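Progress report to the Antunes Fund
Nallthorpe Household Repair and Reuse Project
2020-04-17

Dear friends at the Fund,

I hope this finds you all well and managing at home. It has been a strange spring for everyone, and I had planned to hand you this report over coffee, so please forgive me if it wanders the way our conversations usually do.

When I last wrote to you in December, we had just taken over the old storefront in Nallthorpe and were still arguing over where the shelves should go. The shelves are up now, the heating mostly behaves, and between January and the middle of March we took in 388 household items for repair. That is well ahead of the 300 we promised you for the whole first half of the year. Lamps and toasters made up the biggest share, followed by chairs, and then a long tail of things I would never have guessed people kept: a barometer, two accordions, a sewing machine that had belonged to somebody's great-aunt and weighed as much as she did.

We were able to return most of these in working order. The ones we could not mend were stripped for parts with the owners' permission, and those parts have already found their way into other repairs. I am especially pleased about the cords and switches, which used to be our largest small expense and have almost dropped off the books.

The Saturday classes ran until the second week of March. Basic wiring was full every time and had a waiting list, and chair caning did better than I expected after a slow start. Sharpening was the disappointment. We had 4 people at the first session and fewer at the second, and I think the hour was wrong – it ran straight across lunch. We will move it to the morning once we are able to gather again.

The Vustcombe pickup route is the part of the plan that has slipped. We had agreed to share a van with the Dravance furniture bank, and the paperwork for the insurance took far longer than either of us hoped. It was signed at last just before we had to close our doors, so the route has yet to make its first run. The money you set aside for fuel is untouched, and I would like to ask whether we may carry it into the fall.
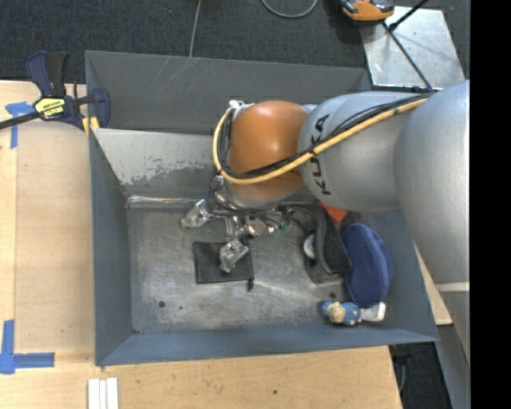

Sorting is where most of our hours go, and I had not understood that when I wrote the original budget. Every donated box has to be gone through by hand before anyone can pick up a screwdriver. We have been trying to settle on one kind of container for the sorting tables, and my vote is for a rectangular metal bin with an open top, the sort that sits flat on a wooden tabletop and lets you reach in from any side. Our cardboard boxes sag by the end of a week, and the lidded tubs only ever get in the way. I have priced a set, and it would come in at around 50 dollars under what we had put down for storage.

While the shop is closed we are answering repair questions by phone on weekday afternoons, and the line has been busier than I dared hope. People are home with their broken things and finally have time to look at them! I have also been writing up our class notes so they can be mailed to anyone who asks.

I will send the expense sheet separately next week, along with the request about the fuel money. Thank you, as always, for your patience with us and for the kind note you sent in March, which is pinned up over the workbench.

With warm regards,
The Project Coordinator, Nallthorpe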